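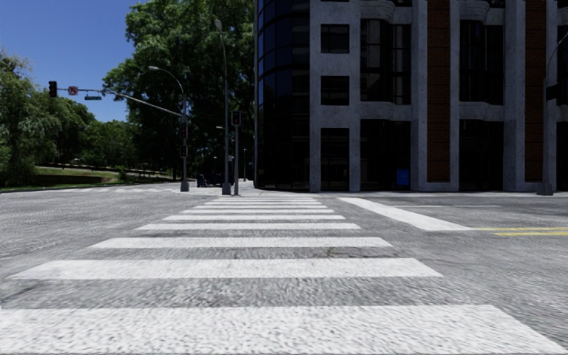
Founder Profiles, release 2

Ga-eun Ma and I put this set together because we love reading how people got their businesses going! It holds 1,000 short profiles of company founders and managing directors, each written up from an interview in plain English.

What a record holds

name, company, first_job, year_started, profile_text. The first_job field is my favorite by far (the founder of Weltus sold umbrellas outside a train station, and the one behind Lastus drove a bakery van). If a founder didn't want to name an early employer, the field is left blank.

Changes since March

Profiles from Valdebenito are in, and they're wonderful, long and full of detail. Two records for Ungate were merged. Dates are now all in one format.

Known gaps

Retail and office supply are heavily covered, farming hardly at all. Founders tell their own stories, so treat sales claims with care. Some 100 profiles still need a second proofread.

Contact

Send corrections to Si-eun Ha, with the record name in the subject line. Last updated 6th April.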